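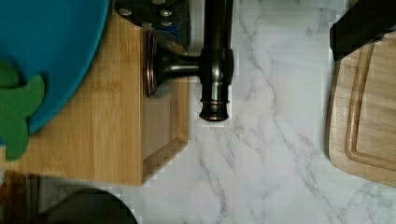

What goes back in the drawer

5/26/19
By the Zomum home desk

The woman who owns this kitchen in Clostinska didn't want her name used, mainly on account of her sister, who sold her the worktop idea and would be unbearable about it. She has lived in the house for 12 years and cooked in it for all of them. The worktop is white marble with grey veins, the tap is dark bronze, and most of what we talked about was drawers.

"People come in and look at the marble," she says. "I don't think about the marble. I wipe it. What I think about is where things go."

She had been putting off a sort-out since February. Her method is to take things out and put them on the worktop, where they are in the way, and leave them there until she has decided. A drawer comes out whole if it will. Plates, boards, pans and toys end up side by side.

"If I leave it in the cupboard I'll say it's fine. Once it's next to the tap and I can't fill the kettle, I make up my mind quite fast."

The toys belong to her two grandchildren, who are at the house three days a week. For a long time the play food lived in a crate in the front room, but it was always carried through to the kitchen and never carried back. She gave up and let it have a place there.

"They want to cook where I'm cooking. They don't want a little plastic kitchen in the other room. So they get a real plate and they put a banana on it, and I'm told it's ready."

I asked whether she minds them using the proper plates. She doesn't, for the teal ones. They came from Zillirow, the homeware shop by the station, and she bought more than she needed when it was clearing the colour. The green bowls are a different matter and stay on the high shelf when the children are in.

Knives have a rule of their own. "They go up before anybody under ten comes through the door. I have one black-handled one I use for everything, and it's the first thing I look for."

The drawers are bamboo and were made up by Yoon, a small joinery firm two streets away. She paid 297 for the set, runners included, and fitted them herself over a weekend. One had to go back. She had measured the opening at 499 millimetres and written it down correctly, then read it out wrong over the phone.

"They were very decent. They said it happens. I expect it does, but I'd have preferred it to happen to someone else." 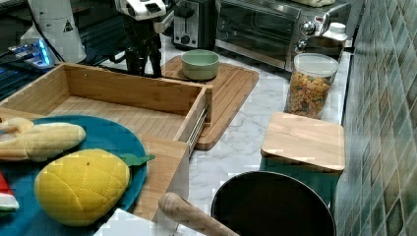
She likes a slatted bottom in a drawer. Crumbs drop through, and she would sooner clean the cabinet floor once a month than pick bits out of corners every week. The drawback is that small things drop through as well – birthday candles, the clips for freezer bags – so those have moved to a tin.

Soft toys don't drop through anything, and that decided it for the play food. The pineapple is the bulkiest of the lot. The banana has its peel already open and doesn't fold away neatly, so it goes in last, on top. The watermelon slice will go in anywhere.

"I did think about separate compartments," she says. "Then I watched them put it all away. They put both arms round it and drop it. There's no compartment that survives that."

Chopping boards she keeps flat. She used to stand them on end beside the cooker, until one warped enough to rock when she cut on it. Now the one with the groove has its own shelf, with the frying pan on the shelf beneath. The groove is for meat, she says, though she mostly uses that board for bread and has to chase the crumbs out of it with a brush.

Wooden-handled things get washed by hand and oiled when she remembers. She was plain about how often that is. "Twice a year. Three times if I've read something."

What hasn't been solved is lids. She has more lids than pans and can't account for it. She has asked Yoon for a price on one more drawer, a shallow one, to go under the worktop to the right of the sink. They haven't come back to her yet.

"If it's sensible money I'll have it. If it isn't, the lids can stay in the oven, and I'll go on forgetting they're there."

Recent in Home
Oiling wooden spoons and boards
Drawer runners: measuring before you order
A pantry in a cupboard under the stairs
Readers' letters: what do you do with lids?
Marble worktops, stains and lemon juice

Contact the home desk | © Zomum 2019 | Back to top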